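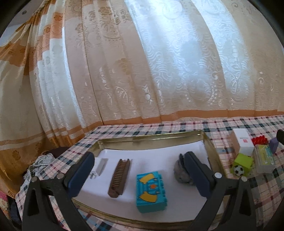
Gripper open over the tray, paper liner in, daylight from the curtain side.

Print this page | E-mail this page

Stop swapping pads on a calendar. At Staron the rule was new finger pads every 17 days, good or not — and nobody looked at the screws. Two round heads per finger. Check those first, evry shift.

My other gripe, the tray. Fresh white paper, always. A comb is thin, plush is soft, a worn pad handles them differently. Test on both. Wiegand's sheet lists 43 checks. I'd keep 6. Pads, screws, finger spread, lens, liner, light. Rest is paperwork, and teh paperwork never fixed a grip.

This site uses cookies. OK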